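Luvska Household Repairs Word List
README and data card

Version of April 1, 2019

What the list is

The Luvska list is a set of everyday words and short phrases that people use when they talk about mending things at home. It was put together from letters sent to the advice page of Moradi, a local newsletter, and from notes taken at the repair evenings in the Relar reading room. Each entry gives the word as written, a plain meaning, the kind of object it was used for, and the letter or note it came from.

The list was made for people who write instructions and leaflets. Many leaflets use trade terms that readers don't know. We wanted a record of what readers write when they are left to themselves.

Contents

words.csv holds the main list, one entry per line.
sources.csv holds one line per letter or note, with names and addresses removed.
variants.csv links spellings that we treat as the same word, such as "grub screw" and "grubscrew".
notes.txt has longer remarks on entries that gave us trouble.

Columns in words.csv

entry: the word or phrase, in lower case unless it is a name
meaning: a short definition, never longer than 40 words
object: what was being mended, from a fixed set of 8 groups
source: the number of the line in sources.csv
checked: the initials of the second reader, or blank 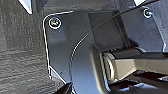 The object groups are furniture, doors and windows, clothing, plumbing, lamps, kitchen things, garden tools and other. "Other" is larger than we would like. Bicycles went into it at first because there were so few letters about them, and they have stayed there. If you split them out in your own copy, please keep the old code in a spare column so that the two versions can be compared.

How entries were chosen

Geum-ok Koo read all the letters and marked anything that named a part, a fault, a tool or an action. Kianoush Amini read the same letters again without seeing the marks. Where both had marked a word it went in. Where only one had, they talked it over, and doubtful cases are in notes.txt. Words that appear only in quoted shop advertisements were left out.

Meanings were written from the letters first and checked against a dictionary afterwards. Some don't match the dictionary. "Washer" is used by several writers for any flat ring, including ones that seal a tap, and we have kept that. "Plate" covers hinge plates, switch plates and mending plates, and has three separate entries. 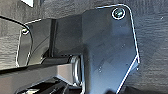 Metal plate with a round screw head near the upper-right corner.

Known problems

The letters come mostly from older readers in one town. Words for electronics are thin. Sewing terms are well covered up to hems and zips and poorly covered after that.

Letters longer than 60 lines were cut before reading, so late mentions are missing. The cut letters are flagged in sources.csv.

Two lines in variants.csv pointed to entries that had been deleted. They were fixed in February. Copies made before then should be replaced.

File format

All files are plain text in UTF-8, with commas between fields and double quotes around any field that contains a comma. Blank means not recorded. It doesn't mean none.

Use and credit

The list may be copied and changed for any purpose. Please credit it as "Luvska Household Repairs Word List" and say which version you used. The original letters are held by Wusico and are not part of the release.

Corrections

Send the entry, the line number and the change you suggest. Please send no more than 50 in one message, as they are entered by hand.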